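Posted in: Guides > Simulator > Recording demos

Section 6: Recording your examples in the simulator

Right, you've got the simulator running and the arm moves when you ask it to, so now we get to the fun bit (well, I think it's fun!). We're going to collect the examples Nulley learns from, and for this section I'm using the round table set with the two pagodas.

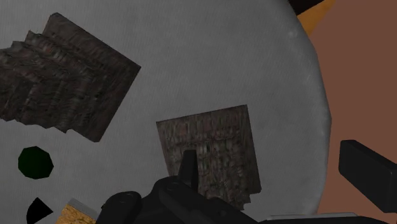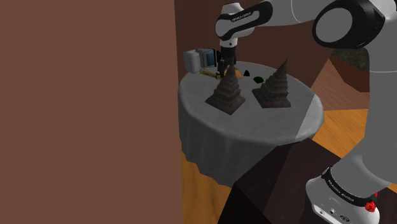 Gripper view first, then the room view with the whole table and the arm reaching over it.

1. Open both views side by side before you touch the controls. I steer mostly by the room view and switch to the gripper view for the last little bit of the approach.

2. Load the set and give the episode a name. Anca Ene puts the task in plain words, like "pick up the stick", and I've copied her ever since because it makes searching so much easier.

3. Press Record, wait a breath, then move. Go slowly! Jerky driving gets learned just as faithfully as good driving.

4. Close the fingers, lift, hold still, press Stop.

5. Mark the episode Keep or Bin straight away. I used to leave this till the end of the day and could never remember which was which.

6. Shuffle the objects and go again. We stop at 400 kept episodes per task, but you can do a trial training run at 29 just to check the files load.

Note: a fumbled grasp that you recover from is worth keeping. Kanokwan Kaewkla talked me into this in November and our second model was much better at trying again.

Caution: don't move either camera halfway through a batch. If you must, start a new batch and write down the change in the log.

Caution: Fosto saves only when you press Stop. Close the window early and that episode is gone, which I've done more often than I'd like.

Exporting the batch is in section 7.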